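Jun 7, 2025
Notebook, alarm and power work, Hernatthorpe site

Back up the hill today to sort out the driveway sensor, which has been crying wolf since the weather warmed up. Logged in from the gatehouse first and pulled the event list off the Kornon panel. Nearly all the false trips are on zone 3, nearly all of them just before sunrise, and the dome contacts are clean. So I'm leaving the dome alone this time (I'm the one who wanted to blame the dome, for the record).

My first guess was deer. Walked the fence line and found plenty of droppings and one flattened stretch of grass, but the deer path crosses well below the beam. Second guess was the sun coming straight up the driveway into the receiver, and I like that one a lot better. The post leans. I put a level on it and it's out far enough that the hood isn't shading much of anything at low sun. Dug out the downhill side, packed it with gravel, got the post plumb and realigned the beam. Signal reading at the receiver is better than what we wrote down in November, so something had been drifting all winter and we never looked!

Please, whoever goes next: write the signal reading on the card inside the lid. There's a pencil in there now.
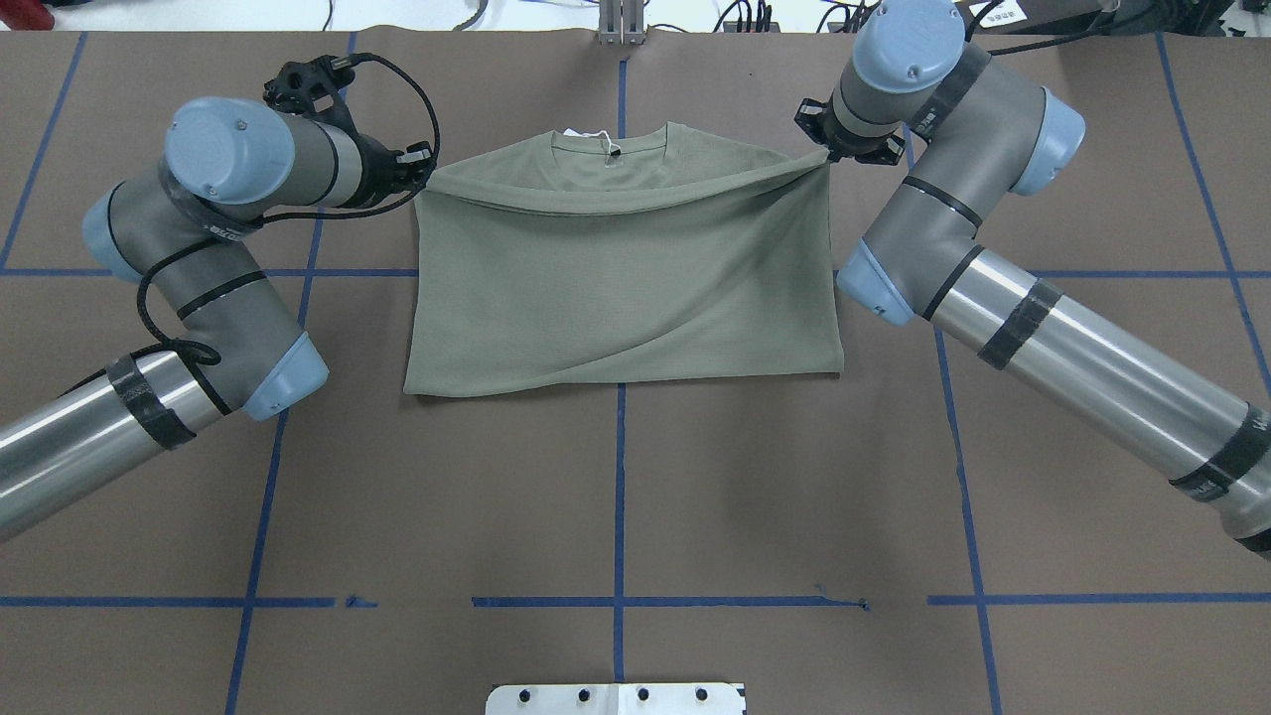
While I had the ladder out I opened the junction box on the north wall. Dry inside, which surprised me, but two of the glands were only finger tight and there was a spider living in the spare one. Tightened both, blanked the spare. The cable to the siren has a nick in the outer jacket where it goes over the gutter bracket. Wrapped it for now. It wants a proper piece of conduit and I didn't have any with me, so that goes on the list.

Next, the battery backup. The Eklow unit that carries the panel, the dome controller and the network switch is supposed to hold for 20 minutes with everything on. I pulled the mains breaker and stood there with my phone timer feeling very scientific. Panel stayed up, switch stayed up, dome controller dropped off at 14 and came back by itself a few seconds later. I don't like that at all. The dome was parked and shut, so no harm done, but if it does that with the shutter open and rain coming in, the close command could go nowhere.

Ran it a second time after lunch with the dome heater unplugged and got the full 20, no drop. So it's load, or the battery is tired and the load is showing it up. The heater is a 200 watt thing and has no business being on the backed-up side anyway. I moved it over to the plain outlet by the door and put tape over the old socket — please don't peel it off because it's handy.

Also changed the panel setting so that it sends the dome close command after 3 minutes on battery. It was set to 10. Tested it once from fully open and the shutter went all the way home and the contact read closed.

Still to do:
Conduit for the siren cable at the gutter bracket
New battery for the Eklow, then repeat the breaker test with the camera cooler running
Ask Satti if they have a longer hood for the beam receiver
Check the zone 3 log after a few clear mornings
Find the second gate key, the one on the hook doesn't fit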